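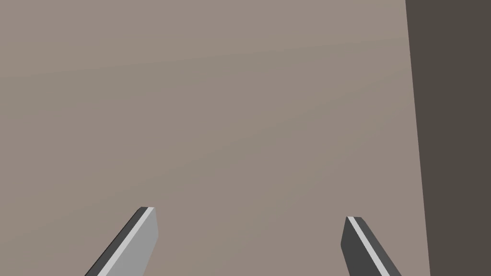 4.2 Checking the simulated wrist view before a policy rollout

Run this check each time the Avora scene file changes. The results in section 5 depend on it.

1. Load the scene in Plondis and set the random seed to 181.
2. Open the gripper fully and send no other command.
3. Switch to the wrist view. Both fingers must enter from the bottom, with clear background between them.
4. Confirm that no object is in the gap.
5. Step the simulator 100 times. The fingers must not drift.
6. Save the view as the reference for this scene.

Note: Finger shading is flat by design. Textures are added only in the randomized runs (see 4.4).

Caution: Do not change the camera mount offset after step 6. Policies trained on the old offset will load without a warning, and their scores can't be compared with the baseline.

If step 5 fails, reset the joint damping to 2 and repeat from step 1.

Section maintained by Austra Lepik. Last revised 21/01/2022.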